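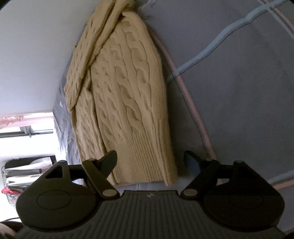 Cable-knit sweater, cream, folded lengthwise on a padded surface.

Section 5: Washing and drying woollens

Your Preltance washer has a proper wool program, and we think it's one of the best things about the machine. Plenty of people hand wash their jumpers for years out of habit, and once they've tried a gentle cycle with a slow spin they rarely go back to the laundry sink. Thick textured knits, fine cardigans, beanies, baby blankets – they can all go in, provided the care label allows machine washing and you follow the steps in this section.

If you haven't run the empty first wash described in Section 3, do that before you put any wool in the drum.

5.1 Before you start

1. Read the care label on every item. If it shows a crossed-out tub, don't use this program.
2. Empty the pockets, then do up zips, hooks and buttons.
3. Turn each garment inside out. With raised patterns such as cables, this keeps the rubbing on the side you won't see.
4. Check for moth holes and pulled stitches. Mend them first, even if it's only a quick loop of matching yarn. A small hole can grow a great deal in one wash.
5. Sort by colour. Creams and whites go together, and anything dark and new should be washed alone the first time.
6. Place fine knits in a mesh bag. The Nendo bag in the accessory pack fits one adult jumper or several small items.

Note: The wool program takes a maximum load of 2 kg. Don't go by how full the drum looks. Chunky knits are bulky for their weight, and a kitchen or luggage scale will settle the question.

5.2 Adding detergent

1. Pull the drawer out until it clicks.
2. Pour a liquid wool wash into the compartment marked with the flower symbol. Follow the amount on the bottle for a small load.
3. Leave the softener compartment empty.
4. Close the drawer firmly.

Caution: Never use bleach or an enzyme detergent on wool. Both attack the fibre, and the damage can't be undone.

5.3 Running the program

1. Turn the dial to Wool. The display shows the cold setting and a spin speed of 600 rpm.
2. To lower the spin, press Spin until the speed you want appears. You can't raise it above 600 on this program, so there's no risk of bumping it up by mistake.
3. Press Start. The door locks and the drum begins its rocking motion, with long rests between turns. Those rests are part of the program! The machine hasn't stopped.
4. When the tone sounds, wait for the door light to go out, then take the load out straight away. Wool left sitting in the drum sets into creases.

Note: If the display shows code 17, the load is off balance. This happens most often with a single heavy garment. Turn the dial to Off, wait for the door to unlock, spread the garment evenly by hand and choose Drain and Spin. You don't need to wash it again.

5.4 Shaping and drying flat

This is where a good wash becomes a great result, so give it a few minutes.

1. Lift the garment out with both hands underneath it. Wet wool is heavy and will stretch if you pick it up by the shoulders.
2. Lay it on a clean, dry towel. Roll the towel up with the garment inside and press along the roll with your palms. Don't wring it.
3. Unroll, and move the garment to the Unthorpe flat drying rack or a second dry towel.
4. Ease it back to size. Pat the body square, straighten the sleeves and run your fingers down each cable or rib so the lines sit straight. Ribbed cuffs and hems can be nudged together while they're damp and will dry springy.
5. Leave it somewhere airy, out of direct sun. Flip it once the top feels dry.

Thick knits take their time – a heavy jumper washed on Thursday evening may still be damp at the underarms on the weekend. Check there, and along the neckband, before you put anything away.

Caution: Don't tumble dry wool unless the label says you can. Keep it away from heaters and wood stoves.

5.5 Folding and storing

1. Lay the garment face down and smooth it out.
2. Fold each side in towards the centre, with the sleeve lying along the body.
3. Fold up from the hem, once for thick knits and twice for thin ones.
4. Store on a shelf or in a drawer, with the heaviest pieces at the bottom.

Cedar blocks help to keep moths away. Sand them lightly every May, or whenever the scent fades.

5.6 Spare parts

Replacement mesh bags and rack clips are sold through Khokhar Appliance Parts. Quote part number 1366 for the clips. For the drawer, door seal and drain filter, see Section 8.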